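I have folded 500 basketball shirts since March and I don't play basketball. I don't even watch it. If you'd told me last year that my working day would be spent steering a pair of mechanical arms around a sleeveless top, I'd have asked what you'd been drinking, but the job came up, the bus stops outside, and now I'm the person at parties who has opinions about hems.

A few of you asked in the comments what I do all day (hello, and thank you for sticking with this blog through the sourdough months), so I thought I'd write it up properly over a cup of tea.

The place is called Hesta and it's on the trading estate at the far side of Botavville, between a tile showroom and somewhere that does exhausts. My bit of it is called teleoperation, which sounds very grand. I sit in a chair with a handle in each hand, the arms copy whatever I do with the handles, and everything gets recorded: where the arms went, when the fingers closed, what the cameras saw. One go from start to finish is called an episode. When there are enough episodes of the same job, they go off to be trained on, and a week or so later the arms have a try on their own while we all stand there with our hands in our pockets pretending we're not nervous.

The project I'm on is Clusa, which is all folding. I started on tea towels, and oh, I loved the tea towels! Four corners, flat, no nonsense. I could do 100 in a day and still have enough brain left to cook. Then pillowcases, which slide about a bit but are basically tea towels with ambitions. Then sports kit.

Sports kit is a pig. The material is slippery, the edges roll, and a shirt with no sleeves has great big armholes that flop wherever they fancy. The printing is stiffer than the cloth as well, so when you fold across a number it wants to spring back up at you. With my own hands I'd give it a quick smooth with the palm and be done. I haven't got a palm at work, I've got two fingers a side, and the handles don't let me feel much of anything. You learn to look instead. If there's a little wrinkle running away from the fingertips, I've got hold of the cloth. If there isn't, I've pinched thin air and I'm about to lift nothing very elegantly.

The first thing they teach you is to slow down, and the second thing is to speed up again. If you dawdle and dither, the dithering gets learned too. There was an early batch where I'd got into the habit of hovering over a corner for a moment while I made my mind up, and when the trained version came back it did exactly the same. It hung there over the corner, thinking. I was mortified! It was like hearing a toddler repeat your swearing.

So now I decide before I move. I lay the shirt out in my head, pick the corner, go in low along the cloth and close. One arm holds, the other brings the bottom edge up, and if the fold comes out a bit wonky I let it be wonky and sort it with a second pull, which is useful to have recorded anyway. Tidy episodes are nice but you do need some where things drift and get put right, otherwise the poor thing has no idea what to do the first time a hem wanders off.
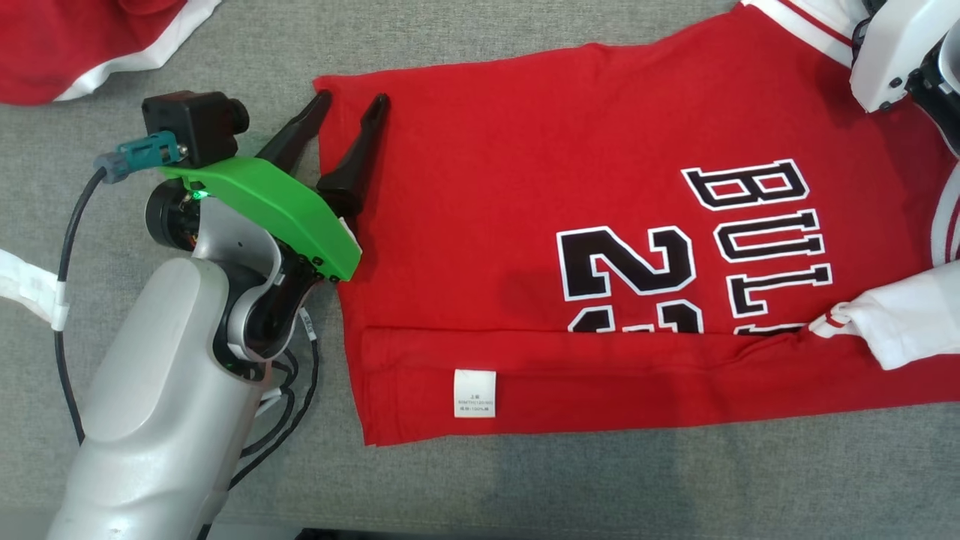 The bit I find hardest is keeping hold of one end while I'm thinking about the other. My left hand gets bored. I'll be fussing with the fold on the right and my left will very gently relax on its handle, and then I've let go of the corner without meaning to and the whole edge has crept. On a bad morning I can do that 13 times before the first coffee. I've started humming to keep my grip even, which the others are being very kind about.

The other thing is labels. Those little white care labels turn up on whichever side you don't want them, and I've had a long back and forth at work over whether we tuck them in or leave them be. For now we leave them be. I tucked one in purely out of spite last week and it took me longer than the shirt did.

It has ruined laundry at home, by the way. I stood over the ironing board on Boersma Street the other night holding a vest of my own by one corner between finger and thumb, going in low, with nobody recording it. My other half walked in, looked at me, and walked out again.

Next up is another 50 shirts, inside out this time, and after that there's talk of socks. I've got feelings about socks. If anyone has a good way of pairing them using two fingers on each hand, the comments are open.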